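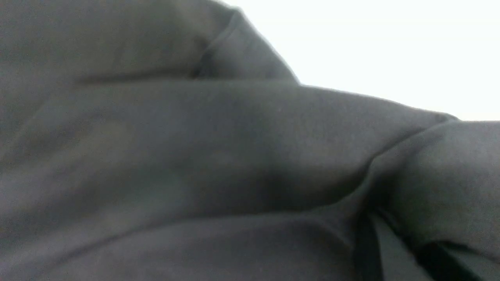 Zullon has published version 2 of Wareo, its open format for branching and non-linear stories, with changes to how a work records the order in which it is read. The first version required every work to declare a start point and at least one ending. Both fields are now optional. The change was requested by writers who build pieces from fragments with no fixed sequence, and by archives that hold such pieces and had been filling in placeholder endings to pass validation. A fragment may be text, sound or a still, and it no longer has to describe an event. A close view of dark gray fabric, with its folds and seams set against blank white, has no before or after to declare, and under the old rules it would have been rejected without a dummy link in each direction.

The new version keeps the existing file structure. A work is a folder of fragments and one index file. The index lists each fragment, the links leading out of it and any conditions on those links. What is new is a third block, called the trace, which stores the path a given reader took. Traces are kept apart from the work itself and can be deleted without affecting it. They hold fragment numbers and the order of visits – no reading times, no device data and no account names.

Ilaria Sanna, who edits the specification, said the trace block was the most disputed part of the draft. "Some authors consider the path to be part of the piece, and some consider it private to the reader," she said. "The format has to store it in a way that lets either position be enforced. In version 1 it could not be stored at all, so people put it in the comments field."

Limits have also been raised. A single work may now contain up to 2,000 fragments, against 500 before, and a fragment may carry up to 30 outgoing links. Works that go over either limit will still open in most readers but will not validate. Sanna said the fragment limit was set after tests on older tablets, where index files above that size took too long to load.

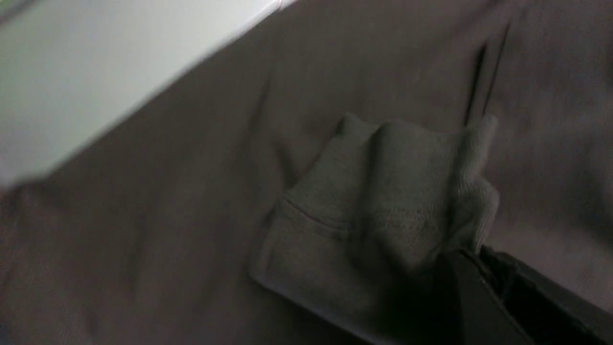

Gray fabric in shallow wrinkles, with a pale, smooth panel across one corner.

Two reading programs support the new version at launch. Skavine, the browser-based reader, opens both versions and can convert older works in batches. Agbenyega, which is used mainly for installations and live readings, supports everything except conditional links between sound fragments. Its developers expect to add these in October.

Conversion is one-way. A version 2 work with no declared start cannot be saved back to version 1, and the converter will stop with an error instead of choosing a start point. Zullon advises archives to keep their original files. The test collection supplied with the release contains 1,000 short fragments under a free license, along with sample traces and a set of deliberately broken index files for checking error handling.

Comments on the specification can be submitted through the Zullon site. Corrections to wording will be applied as they come in – changes to the structure will be held for the next version.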